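Pre-release checklist, Botulus playlist plugin – July build
Filled in by: Mavis Yazzie
Second pass: Robel Zeleke
Marks: OK / FIX / SKIP. Comments go under the line, keep them short please

1. Clean install on an empty profile – OK
Installs, asks for the music folder, done. The welcome text still says "Drirklow" in the title bar, that was the old name. Left as is till Kedir sends the new strings.

2. Upgrade over the previous version – FIX
Settings survive. Custom column widths don't, everything goes back to default. Robel got the same on his machine. Config backup gets written before the upgrade, checked, file opens fine.

3. Uninstall leaves user files alone – OK
Playlists still there afterward. Leaves an empty cache folder behind, can live with it.

4. Library scan, 300 files – OK
No crash. Progress bar jumps to the end and then sits there while it reads the tags. Looks frozen, isn't. Would like a line of text there, not a blocker.

5. Files with missing or broken tags – OK
Shows file name in place of title. Good. Album field shows a single dash, Mebrat wants it blank. Mebrat to open a ticket.

6. Read-only folder – FIX
Rating a track in a read-only folder gives no message at all. Rating shows on screen, gone after restart. Needs a warning. This one is the worst of the lot, people will think they lost there ratings.

7. Write test never touches originals – OK
Run on copies only. Compared the originals before and after, same.

8. Undo after bulk rename – OK
8 renames, undone one at a time, all came back. Redo too. Closing the window clears the undo list, that's by design but it's not in the help page. Hamdia to add.
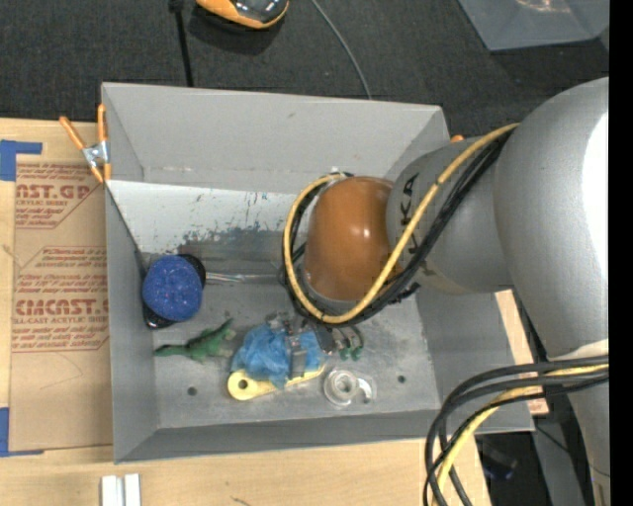
9. Cover art panel – FIX
Small covers look soft, large ones are fine. Tested with ordinary album scans and wide photos. On the robot arm the orange-brown cap and the yellow cable keep their color in the thumbnail, but scaled down to the smallest size the KUKA lettering turns to mush, and with the cables over it only the KA was easy to read to begin with. Also the bright patch on the arm at the right gets a gray ring round it after sharpening. So sharpening is too strong, turn it down or drop it. Wide pictures get squashed on first load and correct themselves when the panel is resized – same bug as last build, still open.

10. Skins: default, Noltwood, Asfaw – FIX
Default ok. Noltwood ok apart from the scroll bar, which is nearly the same shade as the list behind it. Asfaw has the group header text sitting too low, bottoms of the letters get clipped. 4 skins in the package, fourth one not tested, no readme with it. SKIP on that one until there's one.

11. Keyboard only – OK
Tab order fine. Escape closes the dialogs. Enter in the search box plays the first hit, which surprised me, but Robel says it always has.

12. Memory after long run – OK
Left playing overnight. Goes up a bit, comes back down after a rescan. Nothing alarming.

13. Network drive drops out mid-scan – FIX
Pulled the cable. Scan stops, error box comes up, good. Error box comes up again for every file left in the queue, not good. Had to kill the process. One box with a list would do.

14. Permissions – OK
Doesn't ask for admin. Doesn't write outside its own folder (checked with the file watcher, nothing odd).

15. Update check can be turned off – OK
Off means off. Watched traffic for the whole session, no calls.

16. Help page matches the menus – FIX
Export menu was renamed, help still has the old name in 4 places. Screenshots are old too. Hamdia has the list.

17. License file in the package – OK

Second pass, Robel:
Agree on 2, 6 and 13. I'd hold the release for 6 and 13. 2 is annoying but nobody loses data over it. Could not reproduce the squashed picture in 9 on the laptop, only on the desktop with scaling turned on, so look there first. 10, clipping in Asfaw is the line height and probly a quick fix, Kedir can do it along with the strings.

Mavis: fine with that. Re-run 6, 9 and 13 on the next build, rest stands. Send the build before 4 p.m. if it's to be checked the same day.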